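Thread: White tabletop, faint marks that won't shift

pillbug_29
Bought the big Marino table in October, matte white, and it has already started collecting smudges like a hobby. Dish soap does nothing. I would like to keep the finish and, ideally, my weekends. 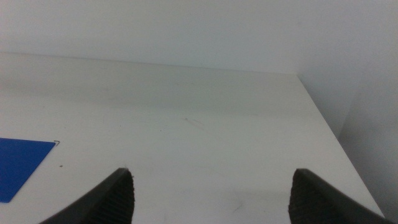

Can you use a melamine sponge on matte white?
Lightly and with plenty of water, and try a corner first, as it can leave a shiny patch.

gravelboat
Shiny patch confirmed. Mine is the size of a dinner plate and I now keep a dinner plate on it.

Ajith Palaniappan
Disagree on sponges altogether. Warm water, a drop of vinegar, microfiber cloth, dry it right away. And clear the thing first - most people clean around their stuff and then wonder about the outlines. 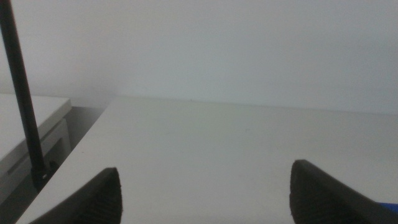
White tabletop, black pole at the left, cabinet or drawer unit alongside.

pillbug_29
Vinegar did the specks. The streaks have not noticed.

gravelboat
Vinegar on a matte finish, bold. I paid 39 for the Kernorau cleaner and it did the same job, only more expensively.

Ajith Palaniappan
So we agree, apart from the 39. Put a board down where you work and let that take the scuffs. Mark the far corners on the table so it goes back in the same place.
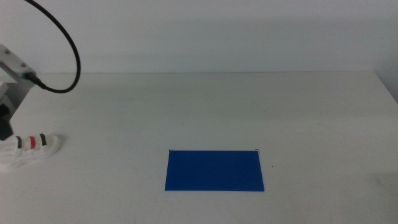
Lultusari Home Forum - Surfaces & Furniture Team
Blue board on white, small dark marks at its two far corners. The scuffs are outside it, naturally.

gravelboat
Then you need a bigger board.

pillbug_29
At some point that is just a blue table.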